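4.2 Odd socks in shared laundries

Most people in Flellcombe can tell you exactly when they last lost a sock – a lovely gift to anyone studying everyday memory! 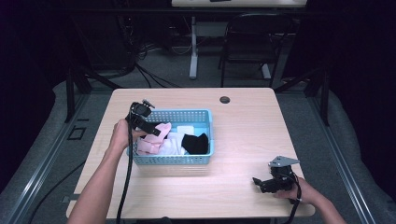 Our 157 diarists recalled losses far better than finds. Colour seems to help: a pink sock beside a white one and a black one, as in Figure 2, is easy to tell apart, and bright pairs were recalled best of all. Lema found the same in Jedley.

Figure 2. Socks in a light blue basket, and the table.
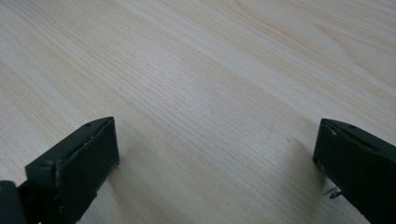
Finds were often left out of the diary until we asked again in September, when five households added whole pages. 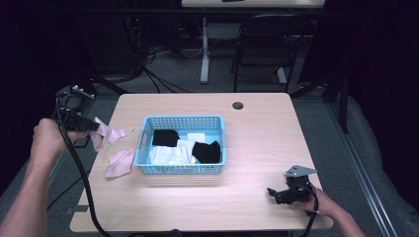
Do people remember the sock or the search? Mostly the search – where they looked, who helped and how cross they got. Kaewsai's diaries from Orer are full of it.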